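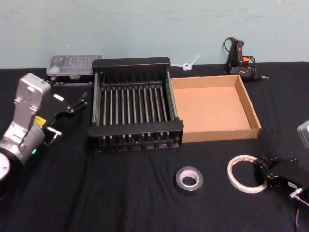 I have never trusted the tidy workbench. The fashion now is for a black cloth, a rack, a tray and a case with compartments, everything given its place before any work has been done. Skeven sells a whole starter set on this idea for 200, and people buy it.

My doubts are simple. A case with a clear lid is fine for small parts, but I own two and can never say which holds the screws. Black cloth looks smart and shows every speck of lint. As for racks, they fill up with whatever happens to fit them.

The things that earn their keep are duller. A roll of tape gets used. So does a glue gun, corded for preference - I have had 7 years out of mine. And a shallow cardboard tray costs nothing, stops bits rolling off, and can go in the recycling when it sags.

Garkmont's catalogue lists 1,455 storage products. I went through a good part of it in November and wanted none of them. Perhaps I am just untidy. I would still like to see what gets mended on those benches.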